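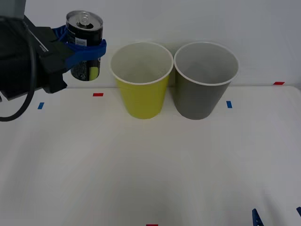 News | Campus Services

6 February 2021

Vostbridge College extends drinks service to all shared lounges

Vostbridge College has confirmed that its self-service drinks tables, introduced on a trial basis in the Villen Building last June, will become a permanent part of the shared lounges on the main campus. The arrangement covers canned drinks, water and reusable plastic cups, and will be open to students, staff and registered visitors during normal building hours.

Under the trial, a single table in the ground-floor lounge at Villen was stocked each morning with unopened cans and clean cups. The college reports that 895 drinks were served from the table during the trial period, and that 700 of these were taken with a cup from the reusable stock. The remaining drinks were taken away in the can.

The permanent service will be supplied by Plorkeo, the catering contractor that already operates the dining hall and the coffee counter in the Říha Library. Plorkeo staff will restock each table before the first teaching session of the day and again in the early afternoon. Cups will be collected at the end of the day, washed in the dining hall kitchen and returned the following morning.

Eyerusalem Derese, Head of Campus Services, said: “The trial gave us a clear picture of what people wanted from the lounges between classes. They asked for a cold drink, a clean cup and somewhere to leave the cup afterward. We are pleased to be able to offer this in every shared lounge, and we thank the building users at Villen for their comments, many of which have shaped the final arrangement.”

Cups and cans

Each table will carry 50 reusable cups at the start of the day. The cups are the familiar plastic party type, with a wide mouth, a rolled rim and a white interior, and yellow is among the colors in use. Campus Services chose a cup with a pale lining after users at Villen asked to be able to see at a glance that a cup was clean before pouring.

Cups should be placed on the table upright. During the first weeks of the trial they were stored in tall stacks, and users reported that cups were difficult to separate and that several were often handled before one came free. Staff will now set out a small number singly toward the back of each table, with the remainder held in a covered tray on the shelf below. Users who find the table short of cups may refill it from the tray.

Cans will be offered chilled from the lounge refrigerator. The range will include still and sparkling water, two fruit drinks, a cola and one energy drink. Cans must remain unopened until they have been paid for, and any can found with a raised or damaged tab should be handed to the reception desk, where it will be replaced without charge. The college asks that cans not be returned to the refrigerator once they have been opened, even if the contents have not been touched.

Prices will be displayed on the refrigerator door. Payment may be made by campus card at the reader beside the refrigerator or at the reception desk. There is no charge for the use of a cup, and no deposit will be taken. The college considered a deposit during the trial and decided against it, having found that 56 cups were not returned over the whole period. Campus Services regards this number as acceptable and will review it at the end of the academic year.

Care of the tables

The white tabletops in the lounges show marks easily, and users are asked to wipe up spills at once with the paper towels provided. Drinks should be poured at the table and not over the soft seating. Bags, coats and laptop computers should be kept off the drinks tables at all times so that staff can restock and clean them.

Empty cans should be placed in the recycling bin nearest the door. Liquids must be poured away in the lounge sink before a can is recycled. Used cups should be emptied and left in the gray collection crate, which will be kept separate from the clean stock. Cups that are cracked or badly scratched should also go into the crate, where kitchen staff will remove them from use.

Groups that have reserved a lounge for a meeting or a social event may request additional cups from Plorkeo. Requests should be made at least two working days in advance and should state the building, the time of the event and the number of people expected. Extra cups remain the property of the college and must be left in the collection crate when the event ends. Alcoholic drinks are not covered by this service and continue to require separate approval.

Opening of the service

The table at Villen will continue without interruption. Tables in the other lounges will open as deliveries of cups and refrigerators are completed, beginning with the Říha Library lounge and followed by the residence halls. A notice will be posted at each building entrance one week before its table opens.

Existing health guidance for shared spaces continues to apply in all lounges. Users should clean their hands before taking a cup, should pick up cups by the outside and should not share an open drink. Seating limits are shown on the door of each lounge and may change at short notice. Where a lounge is closed, the drinks table in that building will also be closed, and cups will be held in the dining hall until it reopens.

“Each lounge is used a little differently, and we expect to make small changes to the restocking times as we go,” Derese added. “Comments are welcome from anyone who uses the tables, including colleagues who clean and supply them.”

Comments may be left at any reception desk or sent to Campus Services through the staff and student portal. Questions about ingredients and allergens should be directed to the Plorkeo counter in the dining hall, where product information for all canned drinks is available on request.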